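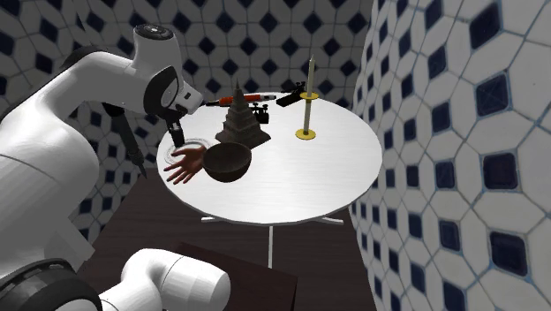
Members are reminded that the Fladura expansion adds two ship hulls to the Schmieder line, and that training for either requires the revised piloting skill. The round white table shown above has been proposed as the pattern for the captain's quarters in our alliance station. Comments on the hulls and on the quarters may be posted in this thread.

**Ginari_Quartermaster** wrote:

> The lighter hull costs 322 alloy units to build and the heavier one 244. I request that the alliance delay all purchases until market prices settle. Our reserve stands at 108 units.

**ekeck_logistics** replied:

I must respectfully disagree. A delay leaves the Ekeck gate without scouts. The alliance should buy one lighter hull now and review the matter after the May tournament. 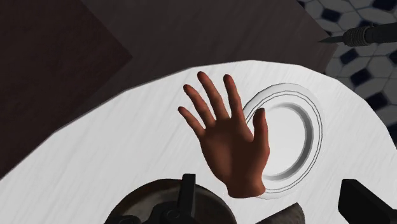

*Posted by Halldóra Hauksdóttir, Fleet Administration | September 23, 2018*

Both positions have been noted. Under the current charter, a purchase above the reserve requires a vote of all officers. Pilots may begin training at once, as skill books are not covered by the delay.

**Ginari_Quartermaster** wrote:

I accept the vote but maintain my objection. The last early purchase was lost at the gate within a single patrol, and the insurance did not cover the fittings.

**ekeck_logistics** replied:

That loss resulted from a poor fitting. I will submit a revised one for review before the vote opens. I have no objection to the table.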